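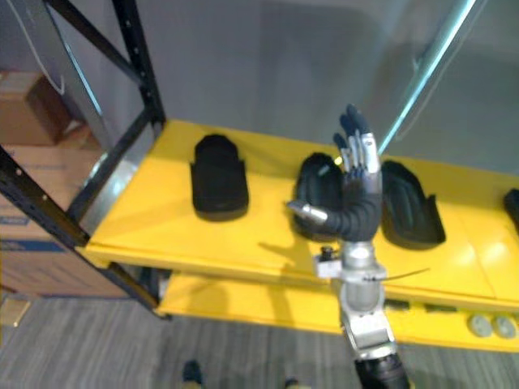
February, nearly eleven at night and I should be asleep, but I drove Flosta all afternoon and my head is still full of it, so I'm writing it down before I lose the details!

I'd only had the glove on for practice before this, wiggling fingers at the air and watching hers wiggle back. Today was the proper job: pick a black shell out of the grey bin, carry it up to the yellow shelf, set it down in the row with its neighbours, let go, back away. A toddler could do it. It took me the best part of the morning to do one I'd be happy for her to copy.

The trouble is the thumb. My thumb wants to come in underneath things without asking me, and hers sits differently, further out to the side, so when I close my hand the way I would round a mug she gets the fingers there first and the shell scoots off across the cardboard. I must have chased the same one round the bin for ages. Then I tried coming straight down from above with the fingers spread wide, much wider than feels natural, and closing slowly, and up it came. I actually shouted. (Sorry, everyone at Bustby who was on the phone.)

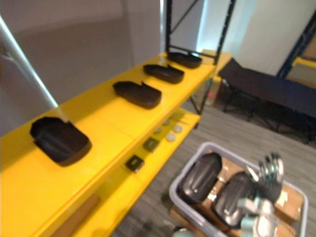 After that I got a bit of a rhythm going. Down, spread, close, wait, lift. The wait is the bit I kept skipping. Sasiline records everything from the moment I press the pedal to the moment I let it up, and if I hurry the lift then hurrying is what she learns. I watched one of my early ones played back and it looked like somebody snatching the last biscuit. Binned it. Binned the 2 after it as well.

The other thing I hadn't thought about is how much I use my eyes to cheat. If I'm standing by the shelf I can see the far end of the row and lean over to check the gap. Through the headset I've only got what she's got, so I have to turn her head to look, and if I don't look then there's nothing in the recording to tell her where the gap was. So now I look on purpose: bin, shelf, bin, shelf, like someone crossing a road. It feels daft and it makes the recordings so much better.

By teatime I had 12 good ones. The plan says 1000, between all of us, with the bin moved about and the shells dropped in any old way so she doesn't just learn one lucky corner. Written down like that it sounds like a lot, but I could have gone on for hours. There's a feeling you get, after the first half hour or so, when you stop thinking "move my wrist so that her wrist moves" and you're simply reaching for the thing. Then you take the headset off and your own hand looks small and pink and rather soft, and you've got to remember how to pick up a pen.

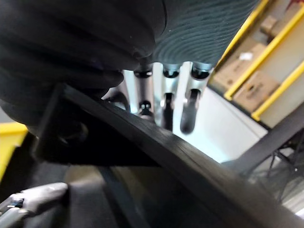
Mollel Hand Skills Team, Bustby workshop diary

Back at it after lunch we also tried teaching by hand, with the motors slackened off so I could take hold of her arm and move it myself. Very different! The arm is heavier than it looks and I had to walk round with it, half hugging it, trying not to tread on the cables. The big movements came out lovely and smooth, smoother than anything I did with the glove. The fingers were hopeless. I've only got two hands, and it took both of them to steer the arm, so there was nothing left over for closing a grip.

My idea, which I said out loud before I could stop myself, is to do the long swing up to the shelf by hand and the picking and letting go with the glove, and stitch them together. I've been given 3 mornings to try it. Three whole mornings!

Things to sort out first: shorter strap for the glove, it slides when I get warm. Pedal further to the left. Ask whether the shells can go a bit closer to the front of the shelf, or whether that's a cheat as well. Flat shoes. And eat something beforehand, I was shaking by the end and she copied that too, bless her, you can see it in the last recording, a little tremble just before she lets go. I've kept that one out of the good pile but I haven't deleted it.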